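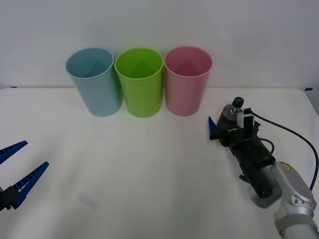
Plastic cups in blue, green and pink on a white table.

Welcome drink (hospitality)

A welcome drink is a beverage given to a guest on arrival at a hotel, resort, lodge or cruise ship, usually at no charge and usually before the guest has worked out where to put the luggage. It may be alcoholic or not. It is most common in beach and island tourism, where it is often served on a tray near the front desk, and less common in airport hotels, where guests tend to want a key.

Origins

Offering a drink to a traveler is far older than the hotel trade, and most regions with a tourist board claim the custom as their own. The modern form took shape with the package holiday. Groups arrived by bus, all at once, and check-in was slow. A glass of something sweet kept the line calm while passports were collected, and brochures soon listed the drink as a feature of the stay.

Contents

The usual welcome drink is a fruit punch of no fixed recipe. Orange, pineapple and guava juices are typical, often with grenadine for color. Colder destinations serve mulled wine, hot cider or tea. Coconut water is common in the tropics, sometimes in the coconut, and guests are then expected to carry the coconut to their room. Rum may be added, although resorts differ widely on how much of it can be detected.

Serving

Glassware is standard indoors. Many properties use plastic tumblers by the pool and on the beach, where broken glass is a hazard and a closed pool is an expense. Garnishes include citrus slices, cherries and paper umbrellas. A cold towel is often handed over at the same moment, leaving the guest with no free hand for the registration form.

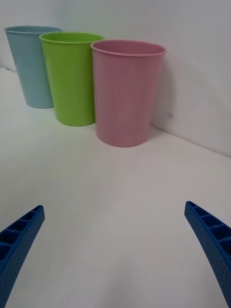 Three tapered plastic tumblers without printing or labels.

Regional practice

On the island of Kosia, arriving ferry passengers are met with a sour plum cordial that residents seldom drink themselves. The 63-room Brilard, the island's largest hotel, serves it from 2 in the afternoon, the hour at which rooms become available in theory. Hotels in the lake town of Elmont pour a small herbal liqueur instead and sell the same liqueur in the lobby. At Kuo, a hill resort, guests receive ginger tea and a short talk on altitude – the resort stands at 500 meters.

Vouchers

Some hotels replace the drink with a paper voucher valid at the bar. Vouchers commonly exclude cocktails, imported beer and the first evening, and many expire at 8 p.m. on the day of arrival. A large share are later found in coat pockets. The practice is popular with accountants.

See also

All-inclusive resort
Minibar
Pillow chocolate
Resort fee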